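Réparer, oui, mais avec quoi ?

On nous répète qu'il faut réparer. Très bien. Je suis pour, je l'étais avant que ce soit à la mode. Mais essayez donc de commander une pièce, une seule, un samedi matin, pour un appareil qui a quatre ans. Le formulaire demande un numéro de série. Le numéro de série est sous une étiquette. L'étiquette a fondu. Fin de l'histoire, on jette.

Mon combat du mois : un aspirateur Turnia. Bon appareil, solide, le moteur tourne comme au premier jour. Seul le clapet du bac a lâché, un bout de plastique gros comme un ongle. Prix de la pièce chez Stostavix, le distributeur : elle ne se vend pas. Se vend le bac complet, avec le filtre, la brosse et un joint dont je n'ai pas besoin. Presque le prix du neuf. Et des frais de port, évidement.

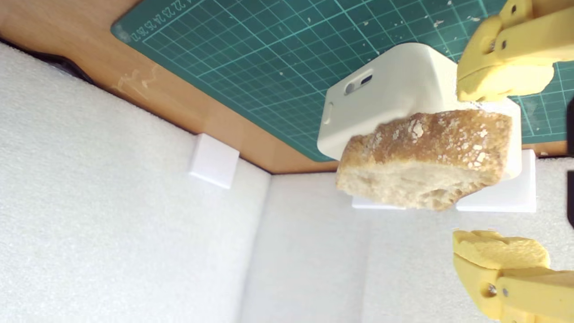

Yabsira Tsegaye, qui tient l'atelier de la rue Pruitt, m'a montré comment refaire le clapet à la main. Découpe, ponçage, essai, re-ponçage. Deux heures pour un ongle de plastique – et j'ai adoré ça, je le dis tout de suite. Seulement qui a deux heures ? Et qui a le matériel ? Il faut un étau, des limes fines, une règle correcte, un de ces tapis de coupe verts quadrillés, avec les chiffres imprimés le long du bord, qui finissent toujours pleins de petites miettes blanches. Il faut une table qu'on accepte de rayer. Quand on vit à trois dans un deux-pièces, la table, c'est celle où l'on mange. On oublie ça dans les beaux discours. La réparation domestique suppose un domicile, et de la place dedans.

D'où ma thèse, pas très originale : arrêtons de faire la morale aux gens. L'acheteur n'est pas paresseux. Il est coincé. Le fabricant colle là où il vissait, soude là où il clipsait, puis on vient expliquer au client qu'il devrait apprendre à bricoler. Un peu fort.

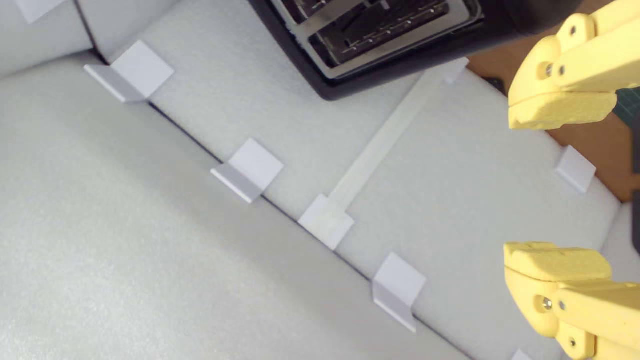 Je ne suis pas contre les clips, d'ailleurs. Un assemblage qui se défait sans outil, c'est souvent ce qu'il y a de mieux. Encore faut-il qu'il supporte d'être défait. Combien de coques s'ouvrent une fois et ne se referment plus jamais ? La languette casse, on met du ruban adhésif, ça tient un hiver. Chez Turnia, on m'a répondu que l'ouverture par l'utilisateur n'était « pas un usage prévu ». Ouvrir pour nettoyer, pas prévu. Donc la panne non plus, j'imagine.

À Drellavton, où habite ma sœur, la mairie a essayé autre chose. Un local, des outils en prêt, un stock de pièces récupérées sur les appareils morts. 1376 références à l'inventaire, rangées dans des boîtes à chaussures. On vient avec sa panne, on fouille. Parfois rien. Parfois exactement la charnière qu'il fallait, prise sur une autre marque. L'ouverture est limitée au samedi, jusqu'à midi, et il y a la queue dès 8 heures. Une queue ! Pour des charnières d'occasion. Qu'on ne me dise plus que les gens s'en fichent.
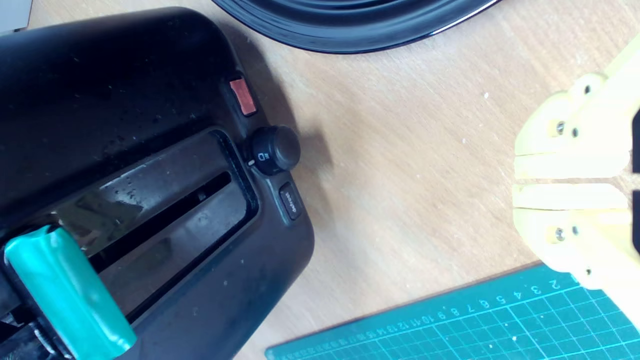

Reste la question de l'argent, toujours la même. Un local se chauffe, des outils s'usent, quelqu'un doit bien trier les boîtes. Je vois mal pourquoi la commune payerait seule pour des objets conçus ailleurs, par d'autres, qui ont déjà encaissé. Une contribution par appareil vendu, versée directement aux ateliers, sans passer par trois organismes et un logo. Et la vente obligatoire des pièces au détail – le clapet, pas le bac. Voila, c'est tout ce que je demande. On me dira que ça renchérit le neuf. Sans doute un peu. Le neuf qu'on rachète tous les quatre ans, il coûte combien, lui ?

En attendant, mon clapet maison tient. Il ferme un peu de travers, il faut appuyer du pouce. Yabsira propose de le refaire plus épais. Je passe la voir samedi, si j'arrive à me lever.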